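3.2 Plate layout and labeling at the bench 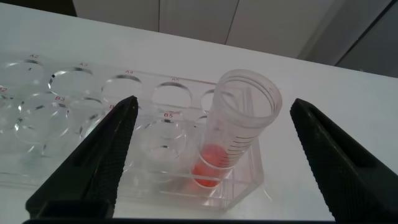
Figure 4. Multi-well plate on the white bench top. Red labels identify the wells by row letter and column number.

All plates used in the Hakstead trials were of the clear plastic type, with round wells and a letter-and-number code for each position. The code is printed in red above the well it refers to. In Figure 4, labels A2 to A5 can be read along the back row, and B3 and B5 in the row in front. The wells in view appear empty and the white surface shows through their bottoms.

We chose a white bench top after the first month of work. The earlier top at the Harries site was dark gray, and readers at that site reported trouble telling a dry well from one holding a small volume of clear liquid. No change was made to the plates themselves. The lighting was also left as it was, with ceiling panels only and no lamp on the bench.

Plates were set down with row A away from the person filling them and row B nearer. Column numbers then run from left to right, which matches the order on the paper record sheet. A plate turned the wrong way round was the most common setup error in October, when the sheet had no drawing of the plate on it. A small outline with the letters marked was added to the sheet the following week and has been kept since.

Filling started at the low-numbered end of row A and moved along the row before going on to row B. Samples from the Clostine series were placed in row A and the matching blanks in row B, so that each sample and its blank shared a column number. Each well received 190 microliters. The plate was then left to stand for 20 minutes at room temperature before the first reading. Wells in column 1 were left unused in every run.

A total of 53 plates were prepared in this way. Of these, 2 were dropped from the analysis, one for a crack found along the rim after filling and one for a record sheet on which the column numbers had been entered in reverse. The second plate could probably have been recovered by reading the sheet backward, but the person filling it could not confirm the order and we decided to leave it out.

Labels were read by eye and written down by hand at the time of filling. We did not use stickers or marker pen on the plates. In an early test with Prokari marker ink, the writing came off on gloves and left marks on the bench, and some of the letters could no longer be read by the end of the session. The printed labels did not have this problem. They are small, however, and readers at both sites asked for a larger code on the record sheet, where the type size was later increased.

Handling of the filled plates between the bench and the reader is covered in Section 3.3.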